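Coaching the javelin at club level
Talk for the Korkside coaches' evening, Fri 17 July

Slide 1. Start with the club. We have a small throws group at Korkside and most of them came over from sprints or jumps. I'm going to talk about the javelin only, and mainly about the last five strides. Questions at the end, please.

Slide 2. The grip. Three are in use and all of them are legal. I let new throwers try each one for a week before they settle. The only thing I insist on is that the javelin lies along the palm and the hand stays relaxed.
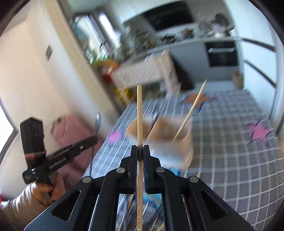 If the hand is tight, the wrist turns and the tip drifts out to the right. Ask the room how many see this with their juniors.

Slide 3. Run-up. Our juniors use a short one until August. Longer run-ups add speed they can't use yet, and they slow down before the block anyway. Mention the Drosden meet, where we had two fouls in the first round, both from throwers who had added strides that morning.
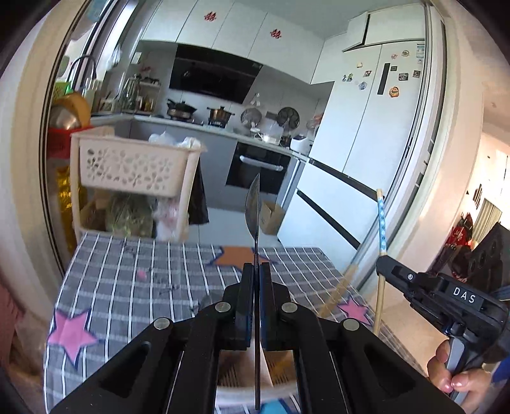 Slide 4. The withdrawal. The arm goes back over two strides and stays high, palm up. Most of them drop the hand as soon as they start the crossovers. I tell them to keep the javelin in line with the throw and check the tip beside the eye. Then move on to the crossover drill. Walk it first, then jog it.

Slide 5. The block. Left leg firm, hips through before the shoulder. This takes the longest to teach. We do standing throws with a light ball against the wall at Morikawa, twice a week.

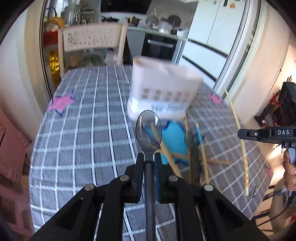
Keep the ball sets short and stop when the elbow drops below the shoulder. Elbow pain means no throwing that day. Say this one twice.

Slide 6. Planning. We logged 223 full throws across the group last season, nearly all of them outdoors. I'd like more short-approach work this winter.
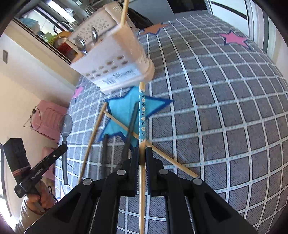
Chopstick with a flower pattern, held upright.

Slide 7. Dates. Amska is our next open meet. Entry forms are by the door. Take questions.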